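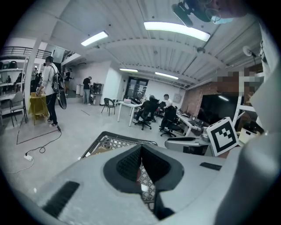 Can a machine unpack a shopping basket yet?

Started by lowbay_tom4 | Handling and Manipulation | 10 replies

lowbay_tom4
Splitting this off from the dishwasher thread, which had stopped being about dishwashers.

Claim for discussion: a general-purpose arm with a two-jaw gripper can't unpack a mixed basket in a normal house at a rate anybody would pay for. I don't mean one known carton on a known conveyor. I mean a basket on the floor, contents unknown, boxes leaning on each other, with somebody's chair in the way.

I work in parts kitting at a plant in Prernen. We trialed an Orkby cell on small cartons. It was fine until cartons arrived touching the tote wall. There was no clearance for the outer finger, so it either pushed the wall or gave up. A person tips the box with one finger and then grips it. The cell had no tipping move.

m6washer
Which gripper? A V-shaped jaw with soft foam faces behaves nothing like hard parallel fingers on a carton edge. The foam gives and the notch centers the part. You can get away with a few millimeters of error at the edge of a basket.

lowbay_tom4
Hard parallel, rubber pads. I agree foam would have helped with slip. It would not have made room between the box and the wall.

halfduplex
I disagree with the claim as worded. The hardware can do it now. Put the same gripper in a person's hand and the person will unpack the basket with it, two jaws, no fingertips. That tells you the end effector is good enough and what's missing is the policy.

quietrelay
It tells you the end effector plus a human wrist, elbow, shoulder and pair of eyes is good enough. The person also leans over and shifts their feet. Most arms I have used are bolted down.

halfduplex
All of that is reach and viewpoint. You can buy both.

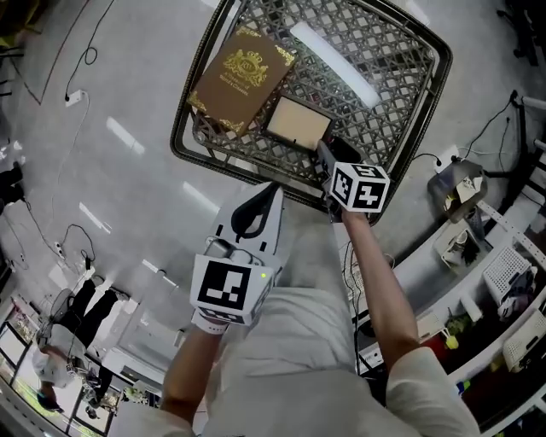

Nisbet Automation Club: Handling and Manipulation Section

halfduplex
Look at what the arms do here. One gripper tip is down in the basket beside the flat piece with the dark border, and the other gripper is in the left hand. The marker blocks are on the tools, so tool pose is recoverable without knowing anything about the shoulder. Map it to a pair of arms and you have a two-handed demonstration on a basket at floor level, which is the exact case in the first post.

quietrelay
You have a pose track. You don't have force. For a rectangular box with a flat thing lying next to it, force is most of the problem. Picking a thin flat object off a lattice base is a contact task. If the jaw catches the lattice, the basket comes with it.

m6washer
Lattice base cuts both ways. It snags, but it also gives the lower jaw somewhere to go. On a smooth tote bottom you would have to slide the flat piece to the wall and peel it up.

gasket_hour
Perception person, so I'll complain about perception. Overhead fluorescents put a bright streak on plastic baskets, and there is one across the lattice there. Depth from a cheap stereo pair drops out in those patches. In our shop we turned off one row of lights and the pick failures at that end of the bench went away. A customer will not turn off the kitchen lights for you.

lowbay_tom4
Some numbers from the Orkby trial, for what they're worth. 841 attempted picks over the trial. Mean cycle 13 seconds, against 5 for the person at the next station. I can accept the slower cycle, but it stopped and waited for help often enough that we had to keep somebody near it, and that somebody could have done the kitting.

torque_spec
That is the only metric I care about. Interventions per shift. Overnight, a slow machine with no interventions is useful. In a house it's the same thing. I don't mind if the groceries take until 6 a.m. as long as I'm asleep.

quietrelay
Frozen food minds.

halfduplex
Was the Orkby cell learned or scripted?

lowbay_tom4
Scripted, with a vision front end. So I grant it isn't a test of your position. I'd still want to see a learned one do a basket it hasn't met.

halfduplex
Nastier has an open policy trained on hand-held gripper data. I have it running on one arm. It does boxes out of an open bin reliably enough that I stopped watching it. It does not do flat items. It hovers, closes on air and carries the air to the table. Two arms might fix that, one to hold the rim. I haven't built the second arm.

m6washer
So the claim stands for flat items and is open for boxes.

halfduplex
For my arm, yes. I'd still bet against it for next year.

lowbay_tom4
Rewording the claim to "mixed basket including flat items, no help, unfamiliar room." If anyone has a two-arm setup, post the intervention count along with the video, uncut please.

gasket_hour
And leave the lights on.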